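Jeu d'essais Stiltis, comparaison de deux jeux de mors pour pinces tenues à la main. Version du 25 avril 2026.

## Contenu

Le dépôt contient 294 épisodes enregistrés au labo de Bradport, avec deux opérateurs, In-ho Joo et Maiara Mendonça. Chaque épisode correspond à une tâche courte faite à deux mains, une pince dans chaque main. Le but était de choisir entre les mors courts (`court`) et les mors longs à bout souple (`souple`) avant de les monter sur les bras Workneh.

Les tâches sont réparties en 5 familles :

- `sac_bord` : rabattre ou redresser le bord d'un sac plastique sur une corbeille
- `tige` : saisir une tige fine, la déplacer, la reposer
- `tri` : ranger de petits objets par forme
- `pliage` : plier un torchon en deux
- `bouchon` : visser et dévisser

## Installation

Tables, sols et arrière-plans varient peu d'une session à l'autre. Les pinces sont câblées, le câble part du corps et longe la main. La plaque triangulaire fixée dessus sert au suivi de pose, il ne faut pas la masquer avec l'avant-bras. Vérifier son serrage avant chaque série – une plaque qui a bougé oblige à refaire l'étalonnage. 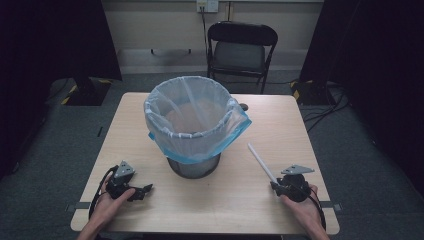

La fréquence d'enregistrement de l'ouverture des mors est de 100 Hz. Les vidéos sont à une cadence plus basse, et les horodatages des deux flux sont dans `sync.csv`. Ne pas se fier au numéro d'image pour aligner les données, quelques épisodes de janvier ont des images manquantes.

## Organisation des fichiers

```
episodes/
 <tache>/<mors>/<numero>/
 video.mp4
 pose_g.csv
 pose_d.csv
 ouverture.csv
 sync.csv
notes/
 operateurs.md
 etalonnage.md
```

`pose_g` et `pose_d` désignent la main gauche et la main droite de l'opérateur. Les positions sont en mètres, les angles en radians.

## Ce qu'on a constaté

Les mors courts tiennent mieux les tiges. Avec les mors souples, la tige pivote dès qu'on la prend loin de son milieu, et il faut souvent s'y reprendre. Pour le bord du sac c'est l'inverse : le film glisse entre les mors courts, sauf si l'on pince un pli. Sur `tri` et `bouchon`, pas d'écart net. Sur `pliage`, les deux opérateurs ne sont pas d'accord, voir `notes/operateurs.md`.

Tsehay Hadgu a relu les étiquettes de réussite. Une tige lâchée puis reprise compte comme réussie si elle finit au bon endroit, ce qui avantage un peu les mors souples.

## Limites

- 15 épisodes de `sac_bord` n'ont pas de pose valide pour la main droite. Ils sont gardés, avec `pose_ok = 0`.
- Les deux opérateurs sont droitiers.
- L'effort de serrage n'est pas mesuré.
- Les essais sur le contrôleur Fudivholm ne sont pas inclus, le format n'est pas encore stable.

## Contact

Hagos Ambaye pour les données, Ayantu Hadgu pour l'étalonnage et les pièces. Signaler les épisodes mal étiquetés par ticket, avec le chemin complet du dossier.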